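Why Does That Ad Say "Only 2 Left"?

Say you want a sofa cushion. (You don't, you are a child, but say you do.) You look at one in an online store called Troslow. Under the price it says: "Hurry! Only 2 left!"

Suddenly you want it a lot more. A minute ago you didn't want it at all.

People who sell things call this scarcity. It means there isn't much of something. When we think a thing is about to run out, our brains get jumpy and stop asking good questions, such as "Do I need a cushion?"
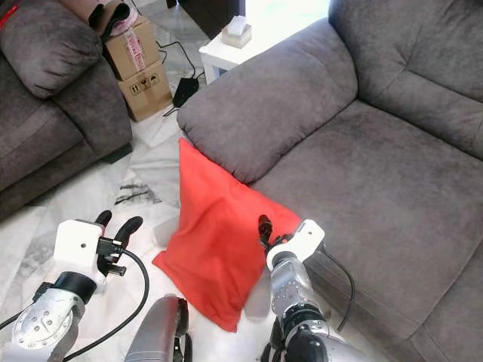
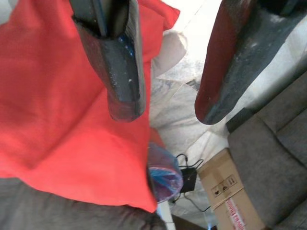 Bright red fabric, seen two ways.

Sometimes the message is true. If a shop had 100 cushions and sold 98 of them, it should say so. Sometimes it is less true. The shop may have 39 more in the back, and they have been there since August.

Countdown clocks work the same way. "Sale ends in 8 minutes!" Come back tomorrow and look at the clock. It may have 8 minutes on it again, which is odd behavior for a clock.

So try this. When an ad tells you to hurry, go and eat a sandwich. If you still want the thing after the sandwich, ask a grown-up about it. Grown-ups fall for this too, by the way, so you may need to make them a sandwich as well.

Written by Aino Saarela | Contact us | © Kelance Kids | Back to top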